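# Chapter 4: Surface Finishes for Household Furniture

In Chapter 3 we looked at how boards are cut, dried and joined. A table that has been well built is still unfinished in the plain sense of the word. Bare wood takes up water from the air and gives it back again. It darkens under people's hands, and a glass left on it overnight can leave a ring that goes deeper than a cloth can reach. This chapter deals with the coatings used to slow these changes.

By the end of the chapter you should be able to name the main groups of finishes, say how each one protects the wood, and choose a suitable finish for a given piece of furniture. You will also test four finishes on sample boards. Start preparing the boards now, as the oil samples need several days between coats.

## 4.1 What a finish does

Finishes fall into two broad groups. **Penetrating finishes**, such as linseed oil and tung oil, soak into the wood and harden among the fibers. **Film finishes**, such as shellac, lacquer and varnish, harden mainly on top of the wood and form a layer that can be felt and measured. Wax is usually treated separately. It sits on the surface but never becomes hard enough to count as a true film.

No finish keeps out moisture completely. A film finish slows the movement of water vapor a good deal more than an oil does, and several thin coats work better than one thick one. A thick coat may dry on top while staying soft underneath, and it often wrinkles.

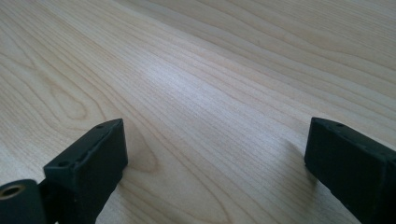

Sheen is a different matter from protection. A gloss varnish and a satin varnish from the same maker may be equally tough. The satin version contains a fine powder, called a flatting agent, that scatters light. The powder settles in the can, so satin finishes must be stirred before and during use. Shaking the can puts bubbles into the liquid, and these can dry in place.

Color also changes with the finish. Oil-based products add a yellow tone that deepens with age. Water-based products stay closer to the color of the bare wood - useful on maple or birch, less so on walnut, which can look gray under them.

## 4.2 A case from the workshop

Akihiko Nagano ran the finishing room at Panasiuk, a small firm that made dining tables. In May one year the firm changed from an oil-based varnish to a water-based one, and 17 tables had to be sanded back. The first coat had raised the grain, leaving the tops rough. Nagano's remedy was to wipe each top with a damp cloth, let it dry, and sand it lightly before any finish went on. The extra step took 50 minutes per table, most of it drying time.

Keep this case in mind as you read Section 4.3, which covers sanding and grain raising in detail.

## Terms to know

- **Flatting agent:** a powder added to a finish to reduce its gloss
- **Grain raising:** the swelling of surface fibers when they are wetted
- **Sheen:** the amount of light a dried surface reflects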